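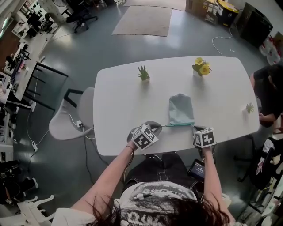
Can anyone walk into the Eleo open day, or do you have to sign up first?

You can walk in at any time between ten in the morning and four in the afternoon, and only groups of more than six are asked to write ahead.

I should say right away that I meant to stay an hour and stayed most of the day, so what follows may wander a bit. Eleo is a neighborhood sound archive on the ground floor of the Kalinowski building, in what used to be a row of shops facing the tram stop. A handful of artists started it in 2000, when the first families were being moved out of the old blocks behind the market, and it has been collecting the sounds of the place ever since - stairwells, arguments over parking, a knife sharpener's call, a great many kitchens. The catalog now runs to 3313 recordings, and you can ask to hear any one of them, on the spot, without explaining yourself.

Luana Miranda met us at the door and handed everyone a tram ticket with a number penciled on the back. The number was a recording. Mine turned out to be eleven minutes of somebody cleaning windows on a landing while a radio played two floors down (I think it was two, you start to hear floors after a while), and I sat on a bench in the front room with the headphones on and was perfectly happy. A woman beside me had drawn a wedding band tuning up and kept tapping my sleeve so I could listen too!

After that we were taken through the rooms. The first is where people come to be recorded, and it's lined with blankets from the neighborhood, all different. Then there's the cutting room, where Dezső Kun was working through a box of tapes from a closed-down school and let us hear the same bell rung in different years. I asked how he decides what to keep. He said he keeps the whole tape, always, and that what he decides is only where the index card should point. We talked about index cards for longer than anyone else in the group would have liked.

The part I had really come for was the Trodero walk, and it deserves more space than I can give it. Trodero is the artists' long-running piece about the passageways between the blocks, most of them now fenced or built over. You set off from the back door with a hand-drawn map and a small player, and at each stop you hear the passage as it sounded before it was closed. Standing at a sheet-metal fence and hearing children run straight through it is strange, and I found it more moving than the gallery version I saw some time ago, which had the same recordings in a nice dark room with cushions.

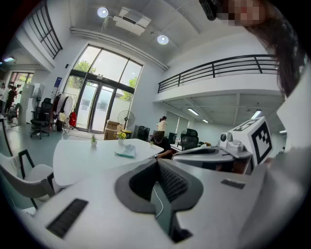
Visits and Exchange Group, Udisik Artists' Association

The walk took us a good deal longer than the map promised, mostly because residents kept stopping to tell us which parts were wrong. One gentleman insisted the recording at the third stop was made in the next passage over. Our guide, Cyprian Jakubowski, wrote this down and said there was already a note from a neighbor saying the opposite, and both would go on the card. I liked that very much. A lot of work in our field says it is made together with residents, and then you look for the residents and find a thank-you line at the end of a booklet. At Eleo their corrections are filed with the same numbers as the recordings, and you can read them in the front room over soup.

The soup was beet, by the way, and there was plenty.

In the afternoon there was a talk, which was the one weak spot for me. It covered the funding history in great detail and left very little time for the discussion, and the discussion was lively. Someone asked what happens when a family wants a recording taken out. Sorin Papadopoulos, who had come down with us from Udisik, pressed the point, and the reply was that the sound is returned to the family and the card stays, with the title crossed through. We argued about that crossed-out title all the way home. I'd have the card taken out as well. Sorin wouldn't.

A few practical things for members thinking of going in June, when the next open day is planned. The Trodero walk has steps at the second and fourth stops, and the way around them is marked on the back of the map. Bring your own headphones if you're particular. The listening room gets crowded after lunch, so go there first. And if you have old tapes from the market area, even unlabeled ones, Dezső would be glad to see them - he has a machine for nearly every kind.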